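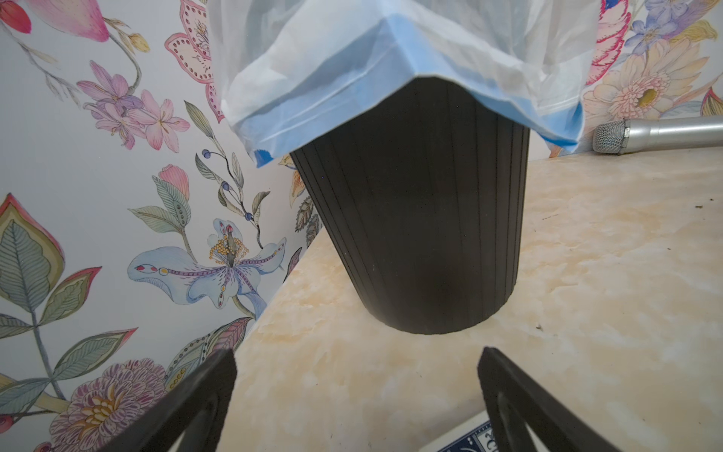 Waste and bins — progress to end of March

To: Lukian Romaniuk, Pereyra fund
From: Tendari House, guest rooms and washrooms

Sorry for the length, and for it being late. Main points first.

Bins. All 133 small bins now out, rooms and washrooms both. Black ribbed ones with the tapered shape, as agreed. Old wire ones gone to the scrap man. The Fusteck order came in two lots, second lot short by 6, chased and now made good.

Liners. Switched to the white drawstring bags with the blue hem. Staff prefer them by a mile. The old ones had no tie and tore when pulled out full. New ones are a bit generous for this size of bin so there is a fair amount of bag over the rim, bunches up and looks untidy unless it is tucked under. Asked Cekari for the next size down, waiting on a price. Will not reorder the present size untill we hear.

Routine. Bins come up onto the counter for relining, then back on the floor. Saves backs. Counter gets wiped after, every time — this was being skipped on the early round and has been raised with the team. Marble marks easily and we don't want to be paying for polishing out of your grant.

Sorting. Slower than hoped. Paper and card going in with general waste in most rooms still. Signs are written but not printed. Second bin for paper in the three largest rooms only, trial started mid month, too soon to say much. First week the paper bins were half full of coffee cups.

Money

Grant received: 2000
Bins: paid in full
Liners: first order paid, second on hold as above
Signs: not yet spent
Nothing over budget. Reciepts are in the shared folder, bins and liners seperate.

Problems
- Storage. Boxes of liners are in the corridor by the linen room, needs to be cleared before the fire check.
- Late round finishes after 9pm when the function room is in use, so the outside bins are locked and bags wait in the yard overnight. Spoken to the office about a key.
- Two bins cracked at the base, replaced from the spares.

Next
Smaller liners, once priced. Signs up in all rooms. Key for the yard. Weigh the general waste for 3 weeks running so there is a figure to compare with last autumn.

One question for you — can the sign money be moved to cover a second set of paper bins if the trial goes well? Would need a yes or no before we order.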